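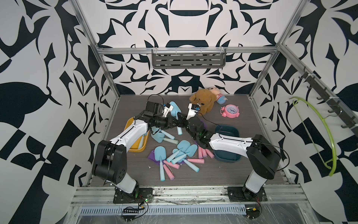
Two arms, one box: our club's review of the Pitia twin-arm bench kit

Posted 24/04/2021 by Hsiu-ying Ho

I help run an after-school robotics club, and since February we've been living with the Pitia, the two-armed bench kit that Bekier sell for schools. We bought ours with a small grant (thank you again, Stendirix!) and I promised I'd write it up once the students had given it a proper go.

First, putting it together. The aluminium frame was lovely to build, everything square and sturdy, and bolting both arms to the front rail took one afternoon. The wiring was slower. Some of the little boards sit low down at the front, and I do wish Bekier gave them a cover, with so many elbows and school bags about.

The students' project is tidying up. Foam sand toys go in a heap in the middle, and the arms have to sort them, sticks into the yellow tray to begin with. Sze-wing Hung, who is in her last year with us and has more patience than I ever had, chose the soft foam pieces, and they were a very good choice. The grippers are kind to them, though the foam does shed bits and you'll want a brush handy. 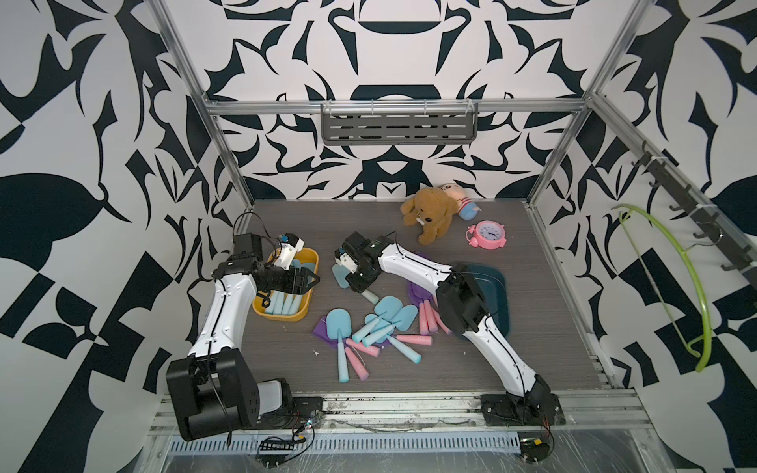 The part that took longest was getting the two arms to share. Both can reach the centre, so you have to plan who goes first, and the software only lets you save 20 positions per arm before it starts asking you to delete some. We filled that in no time! The flat paddle shapes are harder to pick up than the sticks, and of 81 tries in our last log, most of the misses were paddles.

Would I buy it again? Yes, I think so, with a spare set of cables (the ones over the wrists do loop about rather) and a better manual. We paid 800 for ours second-hand from Huang, and the club is already arguing over what to sort next.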